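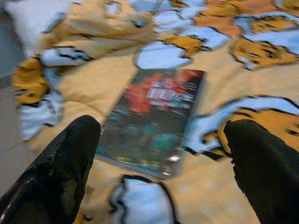 Figure 9.1 Gripper fingers open on either side of a flat case lying on a patterned blanket.

Chapter 9
Automation and the Sorting Floor

When a task passes from a worker to a machine, the job that remains is seldom the same job with one part removed. This chapter considers what is left, who does it, and how it should be described, trained for and paid.

The main case is the returns depot run by Ngubane at Sandton, which handles second-hand books, discs and household textiles. The depot employed 24 sorters when the first two picking arms were installed in October. Before that month each sorter lifted, checked and shelved items by hand. Under the new arrangement the arms lift flat goods from soft surfaces, and the sorters judge condition, deal with refused items and correct the record.

In a trial batch of 320 items, 309 were placed without help. The remaining 11 were passed to staff, who found them harder than their former daily work, as the easy items no longer came between the difficult ones. Breaks, grading and the design of the bench all had to be looked at again.

Section 9.1 sets out the terms used. Section 9.2 follows one shift at Sandton. Section 9.3 compares the depot with the Grato warehouse at Gratarau, where staff were consulted before any equipment was ordered.

Related chapters
Chapter 4 Job Descriptions and Grading
Chapter 7 Consultation with Staff
Chapter 8 Handling Work and Injury
Chapter 12 Retraining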